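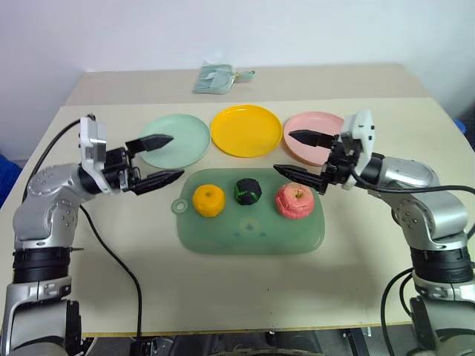 *2 min read*

**Lakis** is a two-armed tabletop robot built in a shared workshop in Bondville. It was started by Mateja Stoyanova, a former lift engineer, and is now kept up by her and Jucélia Rangel, who writes most of the control software. The name covers both the machine and the set of sorting tasks written for it.

## Construction

Lakis has two matching silver-grey arms, one at each side of the working area, with black bands at the joints. Each arm ends in a white wrist module and a black two-fingered gripper. The cables run outside the arms. An early plan to route them through the joints was dropped after the wrist lead on the left arm failed twice in one month.

The arms were bought second-hand and arrived without a controller. Rangel wrote a replacement, called Clukden, which runs on an ordinary desktop computer and sends new joint positions to both arms together. Both arms can also be moved by hand while Clukden records the path, and most tasks begin this way.

## Plate task

The task most often run on Lakis uses toy food and plastic plates. Three plates, in mint green, yellow and pink, are set in a row across the table. A translucent green cutting board goes in front of them, holding a toy mandarin, a dark toy vegetable with green stripes and a toy apple. Each item has to be lifted and put down on a plate.

The left arm normally serves the green plate and the right arm the pink one. Either may reach the yellow plate, and Clukden makes one arm wait if both are sent there. The recorded set for this task stands at 216 runs.

## Brito

Brito is a smaller, single-armed version begun in May by other members of the workshop. It uses the same software with the two-arm timing removed. Its gripper is printed on site and opens less widely than those on Lakis, so the toy apple has to be approached from the side.

## See also

- Clukden
- Bondville shared workshop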